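Visit to the glove works at Staltuddale, and the sorting room at Odthorpe

August 9, 2023

Five of us went over from the allotment and hedging group. Gus Bellamy had arranged it by telephone with Tamer Daher, who runs the Khasawneh works, and the idea was to see how work gloves are cut and sewn before we put in the group order for the winter. Gus drove. The road over the top was closed at the quarry and we came in by the lower bridge, which made us twenty minutes late.

The works is a two-storey brick building behind the bus depot. Visitors sign in at a hatch by the side door and are given a hi-vis vest and a paper map. The map was of little use as the upstairs has been rearranged.

We began in the leather store. Hides come in rolled and are kept on racks by weight. Mr Daher unrolled a goat skin and a cow split so that we could feel the difference. The goat was much thinner and had more stretch across than along. He told us that a glove cut the wrong way will go baggy at the knuckles within a week of digging, and that this is the first thing he checks when he picks up another maker's glove.

Cutting is done on 5 presses. The cutter lays the skin flat, looks it over for scars and thin patches, and sets the steel cutting shapes down by eye to waste as little as possible. Thumbs are cut separately from the offcuts. A pair of plain gardening gloves takes 143 seconds to cut, from skin to bundle, according to a card pinned over the end press. We watched two pairs done and did not time them.

Upstairs is the sewing floor. The gloves are sewn inside out and turned on heated metal hands, which also press the seams. It was warm up there even with the windows open. Imad Mansour, who looks after the machines, showed us the difference between a seam turned inwards, which is neater, and one left outside, which does not rub the fingertips. He prefers the second for anyone doing more than an hour at a time. Ho-yin Chiu asked about left-handed wearers and was told that it makes no odds to the pattern, but that the left glove should have the extra palm patch and usually does not.

Fabric gloves are bought in part-made and finished on the same floor. The cuffs go on last. Most customers want an elastic wrist. The longer cuff is better for brambles and sells poorly.

Lunch was in the works canteen, cheese pie or a jacket potato, tea included. Jouko Rantala had brought his own sandwiches and ate them in the yard.

In the afternoon we went on to Odthorpe, where the Trudard workshop takes in odd and used gloves from farms, nurseries and the works itself, and sorts them for washing, pairing or rag. It is a smaller place, all on the ground floor, with step-free access from the car park. Gloves arrive in sacks of 60. They are tipped out, shaken, and gone through one at a time.

Sorting goes by material first. Cloth gloves can be washed and are kept apart from coated ones, which have to be wiped down by hand. Leather goes to a separate bench at the back, where it is brushed and left to dry away from the heater. After that comes size, then left and right. Coloured gloves are the easiest to pair. Plain tan and brown ones take the longest, as the shades vary from one batch to the next and a washed glove will not match an unwashed one.

The bins used are ordinary plastic storage ones. We were told that deep ones had been tried and given up, because whatever was at the bottom stayed there until the end of the month.
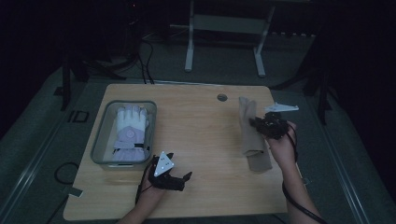

Can a single odd glove be handed in, or does it have to be a pair?

Single gloves are accepted, provided they are dry and have no holes in the palm. They are kept for up to three months in case a match comes in, and after that they go for rag.

Finished pairs are clipped at the cuff and sold from a rack near the entrance at a flat price, with the leather ones a little dearer. Gus bought two pairs for the hedging days. I found a left-hand gauntlet in good order but there was no right to go with it.

Points for the group order. Khasawneh will do us goat leather in three sizes with the outside seam, minimum 200 pairs, which is far more than we need, unless the Staltuddale growers come in with us. Gus is going to write to them. Below that number we would have to take what is in stock, which at present is cow split with the elastic wrist. Anyone who wants long cuffs should let me know, with their hand measurement taken round the knuckles without the thumb.

Getting there: the works has six visitor spaces by the side door. At Odthorpe park behind the chapel and walk through. Allow two hours for the first and an hour for the second. Sturdy shoes are required at the works, and Ho-yin had to borrow a pair.

We were back by half past five.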